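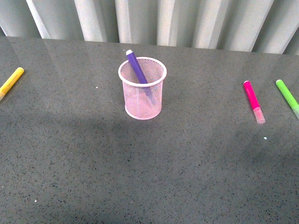 **Figure 1.** Speckled gray countertop in front of a pleated white backdrop. Pale reflections are visible on the upper half of the surface.

### 3.2 Surface gloss and visual cleanliness checks

Kitchen staff in shared facilities usually judge a counter by eye before they decide whether to wipe it again. The judgment depends on how well residue stands out from the surface, and this in turn depends on color, pattern and gloss. Earlier parts of this paper dealt with residue levels alone. In this section we compare those levels with the ratings given by kitchen staff at the Brusville site.

A total of 325 surface checks were collected in March. Each check had two parts. A staff member first rated the counter as clean or not clean while standing at the front edge. A second staff member, who had not heard the rating, then took a swab from a marked area in the center of the counter. Swabs were read on site with the same meter used in Section 3.1. Checks in which the swab was taken more than 90 seconds after the rating were dropped from the analysis.

Counters were grouped as plain or speckled, and as matte or glossy. Gloss was measured before the first check and was not measured again. The type shown in Figure 1 was placed in the speckled, glossy group. All counters in this group were cleaned with the Purik solution at the strength given on the site protocol; the other groups were split between Purik and plain detergent.

Agreement between rating and swab was highest for plain matte counters and lowest for speckled glossy ones. Most of the errors in the latter group were counters rated clean that failed the swab test. The reverse error was rare in every group. Cleaning product had no clear effect on agreement once surface type was taken into account.

Two explanations are possible. Small particles may be hard to tell apart from the flecks in a speckled pattern, or reflected light may hide thin films when the counter is viewed from a low angle. The present data cannot separate the two, as the Brusville site had only 2 counters that were speckled and matte. The Paracha site has a wider mix of surfaces and is used for this comparison in Section 3.4.

Staff experience was recorded but is not included in the model. Ratings were made under normal room lighting, which varied with the time of day. Light readings were kept for the morning shift only, and the evening checks are therefore reported separately in Table 4.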